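Science for Kids > Robots and Machines

How do you teach a robot to move a cup?

You could write out every movement as computer code, but that takes a long time. Often it is easier to show the robot.

One way is by hand. A person holds the robot's arm and guides it through the job. Motors in the joints record the angle of each bend, and the robot can play those angles back later.

The other way is by remote control. The person moves a small controller and the arm copies it. The person doesn't even have to be in the same room.

One showing is not enough. At Fandulcombe, learners recorded 103 tries at a single kitchen job. Some went wrong, and 17 were thrown out. The rest went into a computer program that looks for the pattern in them.

Practice can also happen in a simulation, a pretend kitchen that exists only on a computer. If the arm knocks a cup over there, the program starts again and no one has to mop the floor.

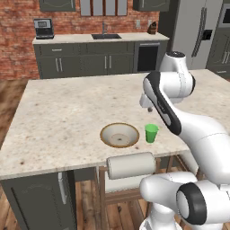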